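Right, the old Dell. Some of you asked what happened after I said I'd "just have a quick look inside". That was in December.

Background: it came to me from Humaira Rind, who got it from her old office in Laltard, who I suspect were delighted to see the back of it. Price: 12 quid and a lift to the station.

The side panel took me longer than I'd like to admit. I own a degree.

Lid off, heatsink off, processor out in the open, memory slots next door:

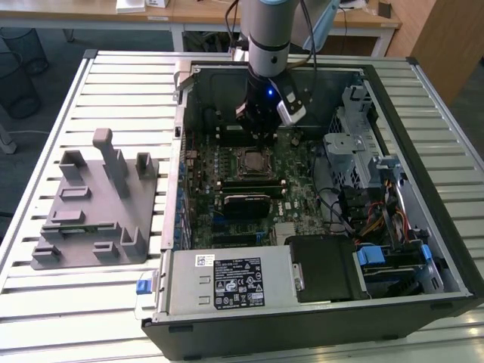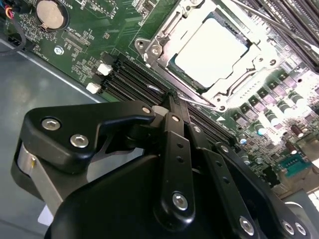

Weidong Jin says the memory is the first thing to pull and reseat if a machine won't start. Weidong Jin also says this about printers.

I do enjoy a board that labels its own battery. More household objects should do this. The boiler, for one.

Thermal paste is on order from a shop in Birnen. The tracking page says it's been "received at hub" for a week, so it's probably living there now.

Marlina has pointed out that a working second-hand one is 258 in the shop by the bus station – and that I've spent more than that in evenings. I've asked her not to do sums near the table.

Plan for the weekend: new paste, heatsink back on, memory out and in again, press the button, stand well back. If it beeps at me I'm looking up the beeps.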